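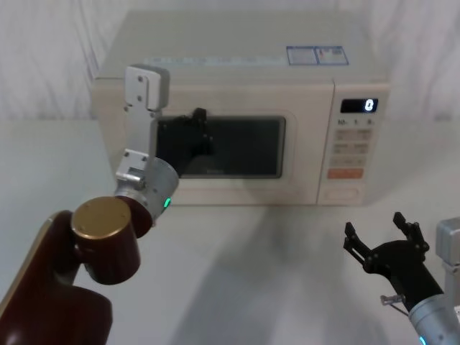 Week 3 handout: When the machine joins the break room
Work and Automation, evening section
Notes to go with the talk, 1 Feb 2025

Hi everyone. A few of you asked for my notes because I talk too fast (I know, I know), so I've typed them up and tried to put the side stories in places where you can skip them.

We started with Hindbridge. For those who missed it: Hindbridge is a catering kitchen that heats and packs trays for offices, and I worked there for two years before I went back to school. When I left there were still people whose whole shift was opening a microwave, putting a tray in, pressing start, waiting, taking the tray out, and doing it again. On a heavy day that line put out 900 trays. I did that job for one entire May and I can still hear the beep in my sleep!

Now the same stretch of the line has a two-armed setup, which the staff call Fu, after the name on the first work order. My old shift lead, Ruoxi Liang, walked me through what changed, and most of what follows comes from her and from the people who work beside it.

1. The job was never one job

The first thing I want you to take from this week is the task list. Write down what a person does at a microwave and you'll probably get four or five steps. Then go stand next to someone doing it, and your list doubles. They check that the film on the tray is vented. They notice a tray is leaking. They wipe the turntable. They tell the new person which door sticks. They swap two trays around because the soup order got bumped up.

The robot took over the door, the tray and the start button. Everything else on that list still belonged to somebody, and for the first few weeks at Hindbridge it wasn't clear who. Ruoxi told me the leaking trays were what gave it away. People used to catch them by feel, when they picked them up, and there was no line in anyone's job description that said "notice leaks." So it stopped happening until a customer called.

Keep this in mind for the homework. The term I use is "tag-along tasks," meaning work that rides along with the main task and never gets written down.

2. Doors are hard (and so are buttons)

Somebody asked why a microwave would give a robot any trouble at all. Fair question! Think about what your hands do. With a door-release button, you push with one finger, the door pops, and your other hand is already there to stop it from swinging into the person next to you. You don't plan any of it. A robot has to be set up or trained for where to push, how hard, and what to do if the door doesn't open. Smooth fronts with no handle are especially annoying, as there's nothing to grab. Then there are the buttons, all small and the same shape, with tiny labels.

What this means for the workplace is that equipment starts getting picked for the robot's sake. Hindbridge used to have three different models of microwave on the line, whatever was on sale. Now they're all the same one, and nobody is allowed to shift them on the counter. The staff had mixed feelings about that. One of the packers is short and had always kept hers pulled forward so she could reach. She got moved to a different station, which she says is fine, but she wasn't asked first and she's still sore about it. I would be too.

3. Who got which new work

Before: six people on heating, four on packing.
After: two on heating, seven on packing and checking, one on what they call "watching."

Same ten people, so no layoffs, and I want to be fair to the company about that. But look at the watching job. It pays a little more, it comes with training, and when it opened up it went to the person who happened to be good with the tablet. Shufen Xue had been on heating longer than anyone and knew every odd thing those ovens did. She didn't apply because the posting said "technical background preferred." She told me she read that line and closed the page.

We spent a good chunk of class on this and I'd like to come back to it next week. What did that line in the posting need to say?

4. Pace

Here's the part the packers brought up most. A person at the microwave slows down when the packers get behind. You look over, you see the pile, you take your time with the next tray. Fu keeps its rhythm unless somebody changes a setting, and at first only the watcher could change it. Now there's a pause button at the packing end. It took a month of asking to get it, and the packers told me it was the best thing to come out of the whole changeover.

For next time

Pick a job you've done yourself and write out the tag-along tasks. Aim for at least 10. If you haven't had a paid job, use something you do at home. Then mark the ones you'd only notice if they stopped.

Also read the Zotodura packet (it's short, skip the appendix) and bring one question about how the warehouse there handled retraining. Two pages max, please, and hard copies are fine. I'm in the room early if you want to talk through your topic.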